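# About the Stendbridge Robotic Suturing Club

We are a student club at Stendbridge College. Our members learn how to program and guide small robot arms so that they can sew. We do not sew clothes. We sew practice tissue, with the same kind of curved needle and black thread that a surgeon uses, and we try to do it a little better each semester.

The club is open to every student of the college, in any year and any department. At this moment we have members from mechanical engineering, computer science, nursing, and one from music, who plays the cello and has the most steady hands of all of us at the console.

## How the club began

The club was started by Moushumi Seneviratne when she was in her second year. She had visited a hospital open day in Lullolcombe, where visitors were permitted to sit at a training console and move rubber rings from one peg to another. She dropped every ring. On the train home she wrote two pages of notes about why this had happened, and the next week she put a paper on the notice board of the engineering building, asking who wanted to try to build something similar.

Four people came to the first meeting. Agata Tedesco brought a box of old servo motors, and Apinya Saithong brought a sewing kit and a piece of chicken skin, which we do not use anymore. The first machine of the club had one arm and could hold a needle for 40 seconds before it let go. We still have it. It is called Monti, and it stands on the shelf above the sink.

For the first year we worked in the evening in a corner of the materials laboratory. In March of the second year the college gave us our own room, on the ground floor, next to the bicycle storage. The room has no window, but it has good light over the bench and a door which can be locked, and for us this was a great improvement.

## What we do

Our main task is called Purora. It is a program, written by the members, that helps a person to close a short cut in a tissue pad with two robot instruments. The person decides where the needle goes in and where it goes out. Purora keeps the movement smooth, and stops it if the tip of the needle goes too deep.

A simple stitch has more parts than we believed when we began. The needle must be picked up in the correct place on its body, and it must be turned so that the point meets the surface at a right angle. Then it must follow its own curve through the material. If you push it straight, the way you would push a sewing needle, the hole becomes too large. After that there is the thread, which must be pulled through without being pulled out, and then the knot.

The thread gives us the most trouble. A needle is a stiff object and its position can be calculated. A thread falls where it wants. It goes under the instrument, or makes a loop around a jaw, or lies across the place where the next stitch should begin. Huệ Trịnh, our software lead, has spent two semesters on the thread problem, and she has a notebook with drawings of every kind of tangle she has met. New members are asked to read it. It is also quite funny in some places.

We train in this order:

1. Moving the instruments without touching anything
2. Picking up a needle and passing it from one instrument to the other
3. Driving the needle through a flat pad
4. Driving the needle through a pad that is bent over a support
5. One complete stitch with a knot
6. A row of stitches

Most members arrive at step five by the end of their first year. Some go faster. Please do not worry if you stay a long time on step two, as many of our best operators did.

## Our recordings

Each attempt at the bench is recorded and kept, together with the movement data of both arms. This year we have stored 300 attempts. We would like to have 1000 before the present third-year students graduate, and every member is asked to help by doing some sessions, also the members who prefer to write code.

We keep the bad attempts too. In the beginning we deleted them, and later we regretted it, as the program can learn very little about mistakes if it never sees one. Now each recording receives a short label from the operator and a second label from another member who was not at the console. When the two labels do not agree, we watch the recording together at the next meeting. Those discussions can be long. There was one about whether a needle was "held" or only "touched" which took the complete evening and had to be continued by e-mail.

## Who we are

**Moushumi Seneviratne** is our founder and is now a graduate student. She advises the club and takes care of our contact with the college.

**Agata Tedesco** is president this year. She is responsible for the mechanical side: cables, pulleys, screws, and the cleaning of the instruments, about which she is strict.

**Apinya Saithong** prepares the tissue pads and keeps the needles and thread in order. She studies nursing and teaches the beginners how to make the same stitch by hand first. We think this helps very much.

**Huệ Trịnh** leads the Purora software.

**Natalina Leone** is the member of staff who is responsible for the club. She teaches control systems, and signs our safety forms.

## A normal evening

The room opens after the last class. The first half hour goes to preparation: the instruments are checked, a pad is fixed on the support, and the cut is made. We work in pairs at the console. One person operates and the other one watches the screen and speaks if something is wrong, for example if the free end of the thread is coming too near to a jaw.

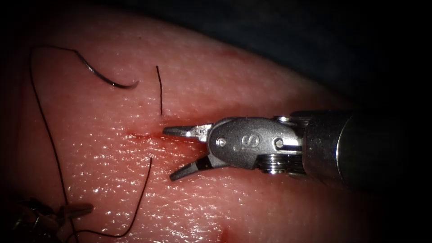 After 30 minutes the pair changes places, even if the stitch is not finished. This rule was introduced by Agata after several members did not want to leave the chair. The people who are not at the console do labeling, repair work, or their homework at the large table. There is tea. Food is not permitted near the bench.

At the end of the evening all needles are put back in the case and the last person signs the list on the door. If a needle is missing, everybody stays until it is found.

## Competition

Once in the year we take part in the Lullolcombe Student Robotics Day, in the category for medical and fine-handling robots. Last time we received second place. The judges liked our knot, but our setup was slow, and we lost points when a cable had to be changed during the demonstration. We have since practiced the change of a cable so often that two of our members can do it while talking to visitors.

We do not choose the competition team by experience only. Every team must have one first-year member, and this person must do at least one part of the demonstration alone.

## Joining the club

You do not need to know programming or electronics. You need patience, and you need to come regularly, at least in the first two months, as it is difficult to learn the console if there are long pauses. Before your first session you will do a short safety lesson with Natalina Leone and sign a form about sharp objects.

There is no fee. If you wear glasses, please bring them, also if you normally use them only for reading.

Visitors from other schools are welcome when they write to us in advance. We can receive small groups, and every visitor may try step one and step two. Please write to the club in care of the engineering office at Stendbridge College, and put "Suturing Club" in the subject. We answer slowly during the examinations.

*Page last changed 11/22/18 by A. Tedesco. If you find mistakes in the language, please tell us.*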